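Fistlow crew teaches by hand, 567 demos in so far

Posted in May, updated 4 pm

Robots at Fistlow are learning to tidy a table and the teaching is all done by hand. No joystick, no code. A person holds the gripper, squeezes, picks up the thing, puts it down. Then again. The recordings go to the arm later as training.

Kevin Cáceres, who runs the sessions, wants 2000 demos before the summer break. Count stood at 567 this morning, 267 of them from the past month alone. "Long thin stuff is the worst," he said. "It rolls, it tips, it turns in the fingers. So we do alot of it."

Long thin stuff is what was out on the white cloth when we stopped by. Light wooden sticks, a black tool with thin arms, a purple bin toward the back.
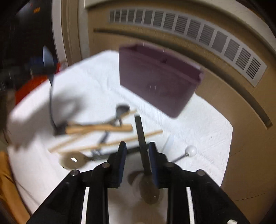

Two people per shift

Hiyori Ikeda and Kuo-hua Wu trade off on the gripper, short turns, wrists get sore. Ikeda says slow is better than fast. Wu says same speed every time is better then either. They have not settled it.

Bad takes get tossed the same day. A dropped item is kept if the person picks it back up, the team wants the arm to see recoverys too.

Remote control next

A second station, with the operator driving the arm from another room, is due to open at the Nudavberg site. Haruto Higuchi is setting it up. Same objects, same table height, so the two sets can be compared.

No date yet. More when we have it.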